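The School at the End of the Clultby Road

Mar 8, 2025

The school at Clultby has one classroom, a covered porch, and a bell that came off a grain barge. On the morning I visited, the older children were measuring the porch with knotted string and the younger ones were sorting beans into jars. The string had knots every foot. One end of the porch turned out longer than the other by most of a knot, and a long argument followed about whether the floor was crooked or the string was.

Clultby is a farming district. Its school was opened by a group of parents who had spent years putting their children on a bus to a larger town, a ride that took most of an hour in dry weather and was often canceled in wet. They had no money for a building. What they had was an empty feed store, a landlord who would take a low rent, and a teacher who had grown up nearby and wanted to come home.

The founding charter is two pages long and hangs by the door. It says that children should learn with their hands as well as from books, that lessons should be held in the language the family speaks at home for at least the first three years, and that no child should be turned away over fees. All of this has been said before, in many countries, by people who ran schools under much harder conditions. The charter borrows from them openly. The shelf below it holds worn copies of the old reformers, with slips of paper marking the pages.

The language rule caused the most trouble. The district office wanted a single language of instruction from the first day, as in every other school it oversees. Families in Clultby speak one language in the kitchen and another at the market, and many parents had sat through their own early school years understanding very little. The argument went on for two winters. In the end the school was allowed to teach in the home language through third grade, on the condition that its pupils take the same reading test as everyone else at the end of fourth.

The first group took that test in December. The results were ordinary, which the parents were pleased with. The children read about as well as those in the bigger schools. They were a little behind in spelling and a little ahead in telling a story back in their own words. The district office wrote a short letter saying the arrangement could continue for now.

A school day starts at eight with chores. Children sweep, fill the water jugs, and feed the hens. Reading comes next, then a long block the timetable calls work, which can mean almost anything. During my visit it meant the porch, the beans, and a map of the creek that had been under way since the fall. Arithmetic comes after lunch, and the last half hour is for music. The drum and the two bamboo flutes are older than the school.
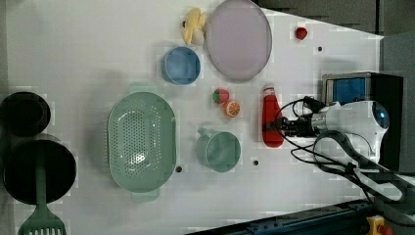 Play takes up more of the day for the youngest pupils than some parents expected. A few complained in the first year that they had not fought for a school so that their children could run a pretend shop. The teacher invited them to sit in for a week. A child who runs a shop has to count, name things, take turns, and explain to an angry customer why there are no eggs. Most of the complaints stopped after that, though one family did move their son back to the bus.

Money is the standing problem. Clultby has 17 pupils on the roll, and the district grant is paid by the head. A school that size can't live on it. The rest comes from a harvest supper, a small rent from evening classes, and a fund set up by the Drakos mill, which buys most of the local grain. The mill pays for paper, books, and the stove. It has no say in the lessons, and the agreement saying so is also pinned up by the door.

There are now two more schools built along the same lines. Zorlow, on the other side of the ridge, opened in a church hall and has already outgrown it. Tukix is on the coast and teaches the children of fishing families, with a calendar that bends around the season. In the weeks when the boats are busiest, lessons start after the midday meal so the older ones can help on the dock. The three schools trade teachers for a month each year, and they share a library of 1,681 books that travels between them in crates.

I spent an afternoon with those crates. Each book has a card in the back where readers write a line or two, and the cards are often better than the books. One on a history of bridges says only, "Good but the end is all numbers." Another, in a novel about a sea voyage, has grown into a long quarrel between a child in Zorlow and a child in Tukix who have never met.

Critics of the three schools make a fair point about size. A method that works with a handful of children and one devoted teacher may not work with 200. The larger schools in the district have crowded rooms, staff who change every year, and no hens. When I asked at the district office whether any part of the Clultby timetable could be used there, I was told that the work block was being looked at, and that the language rule was not.

The teachers at Clultby do not claim to have a model for anyone else. They worry about nearer things. The feed store lease has two years left. The roof over the porch leaks at the north corner. The oldest pupils will soon need a middle school, and the only one within reach is at the far end of the same bus ride their parents wanted to spare them. There is talk of adding a grade each year – the landlord has offered the loft – but the stairs would have to be rebuilt before an inspector would sign off.

Later that day the argument about the porch was settled with a borrowed tape measure. The floor was crooked. The string was also wrong, by a small amount at every knot, and the children who had tied it went back to the bench to find out where they had slipped. They were still there when the drum started, and the teacher let them miss music.

The next harvest supper will raise money for the stairs. The three schools plan to hold it together for the first time, in the yard at Zorlow, where there is room for more tables.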